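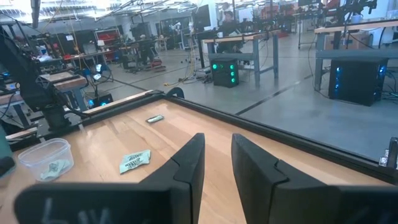 Student Robotics Project Adds Table-Clearing Course Unit

22/05/2020

The Lendach Institute has approved a second term for Disel, the student project in which undergraduates teach robot arms to sort and clear everyday objects from a tabletop. The decision follows a review of the project's first term by the engineering faculty.

Disel is open to students in their second year and above. Teams of five share a workbench and are responsible for their own task design, software and written report. Wrappers, food containers, mugs and small cards are among the objects in use.

"Students tend to begin with the arm and think about the object later," said Margit Magyar, who leads the course. "We ask them to begin with the object — its shape, its weight and the way it lies on the table." 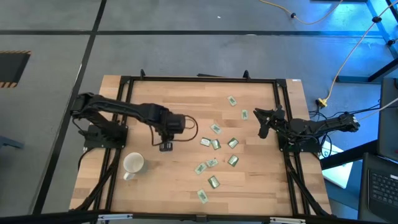
Two arms face each other across a Disel worktable, with a mug and a set of small cards laid out between them.

The new term adds a unit on two-arm tasks, taught by Azra Nikolaidis. Each team will submit a plan before it begins work at the bench and will present its results to the faculty at the end of the term. Reports from the first term are available in the Bremby reading room.

Applications are accepted through the engineering office, Room 129. Questions about eligibility may be directed to Tyyne Keskinen, project coordinator.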